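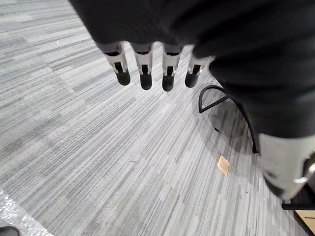 A four-fingered hand over a carpeted floor, with the arm in a black fabric sleeve.

Durus publishes floor-pickup guidance for sleeved robot arms

Durus, which runs shared test rooms for small robotics firms, has published a code of practice for robot arms that work close to the floor in offices and other carpeted rooms. It takes effect for all users of its rooms in March.

The code runs to 2,221 words and deals mainly with fabric sleeves, thin objects and the state of the floor before a session starts. It was drafted by Carmela Amato and Sunil Seneviratne, with comments from two outside firms, Navaratnam and Tromard.

Under the new rules, an arm fitted with a sleeve must have the cuff fixed clear of the finger joints, and the operator must move every finger through its full travel before the first pickup. Sleeves are to be taken off and checked for worn seams after every 200 hours of use. A sleeve that has been patched may be used again only if the patch is on the upper arm.

Packing material, cables and loose paper should be cleared from the working area unless they are part of the task. Where they are left in place, the session record has to say so. Amato said this was the point that drew most of the comments.

"People clear the middle of the room and leave the edges," she said. "We are asking them to write down what was on the floor – all of it – so that the next team can make sense of the results."

The code also sets a slower approach speed for the last part of any downward movement, and asks for a person within reach of the stop button whenever the hand is below knee height. Remote supervision is not accepted for this kind of work.

Durus said it had drawn on more than 3,000 session records kept by firms using its rooms. Obaidul Patwary, who manages testing at Navaratnam, said the sleeve checks were close to what his team already did, but that the speed limit would make some jobs longer.

"Thin rods and bits of card are the slow ones as it is," he said. "We can live with it, though I would like to see the limit looked at again once there are more figures."

A second part, on furniture legs and low shelves, is being written by Rūta Krūmiņa at Tromard. Comments on the first part can be sent to Durus until the code comes into force. Printed copies are available at the front desk of each test room.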